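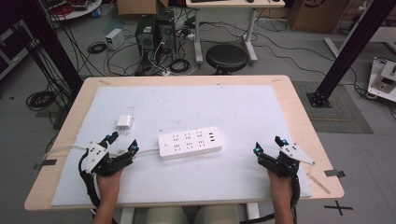 先に一言だけ、とセルバラジさんからさっそく反応がありました。グリッパーを手で持って動かす課題は、練習の前に「どこで始めてどこで終わるか」を班で決めておくと、あとがすごく楽になるそうです。ありがとうございます、その話も含めて教えてください!

ロボット部で手持ちグリッパーの操作データを集めています(投稿日 2021年7月11日)
投稿者:Ewan Faulkner

ブレクゲートの学生ロボット部で、ウラウ杯の「卓上作業」部門に出ます。白いボードの上に電源タップとアダプターを置いて、両手に1台ずつグリッパーを持ち、アダプターをつかんでタップに挿すまでを人がやって見せる、その記録からロボットに覚えさせる、という課題です。めちゃくちゃ楽しいです!
ただ、5月から集めた記録が300本ほどあるのに、学習させると最後の差し込みがうまくいきません。タップの手前までは本当にきれいに動くんですよ。なのに穴の前で迷って、押し込まずに終わってしまう。確認用の8回のうち、入ったのは2回でした。本数を増やすべきか、やり方を変えるべきか、経験のある方いませんか?

Selvaraj Sultana
うちの班も去年まったく同じところで止まりました、なつかしい!
本数を足す前に、まず手持ちの記録を見直してみてください。人間って差し込む瞬間に無意識に手首をこじったり、一度引いて入れ直したりするんです。それが人によってバラバラだと、ロボットは穴の前で平均みたいな動きをしてしまいます。
うちでやったのは次のとおりです。
・始めるときの両手の位置を決める(タップの左右に開いて構える、など)
・左手はタップを押さえる係、右手は挿す係、と役割を固定する
・穴の真上で一瞬止めてから、まっすぐ下ろす
・失敗した記録は別フォルダに分ける(消さないで!あとで役に立ちます)
このやり方で47本だけ撮り直して学習させたら、見違えるように入るようになりました。あの瞬間は部室で叫びましたね。
あと、タップの向きは最初のうちは変えないほうがいいです。横向きで安定してから、少しずつ角度をつけていくのがおすすめ。

Octavio Garrido
ケーブルが腕に引っかかってませんか? うちはそれでした。

Gervasio Insaurralde
Selvarajさんの案に賛成です。付け足すと、挿す穴も決めたほうがいいと思います。毎回好きな穴に挿していると、「どれでもいい」が「どれにも決められない」になりがちなので。うちは端の穴だけで始めて、入るようになってから隣に広げました。
それと、グリッパーを持つ人の交代は早めに! 腕が疲れてくると下ろす動きが雑になって、記録にそのまま残ります。ガジャルド班では次の人が横で構えて待つようにしていて、これがけっこう盛り上がるんですよ。
白いボードに白いタップだと画像で輪郭が取りにくいこともあるので、余裕があればボードの色違いも試してみてください。ウラウ杯でお会いできるのを楽しみにしてます!

Ewan Faulkner(追記)
みなさんありがとうございます! 記録を見返したら、サンティノと私で挿し方が全然違いました。彼はまっすぐ、私は斜めから。まず穴を一つに決めて撮り直します。ケーブルの取り回しも今夜見てみます。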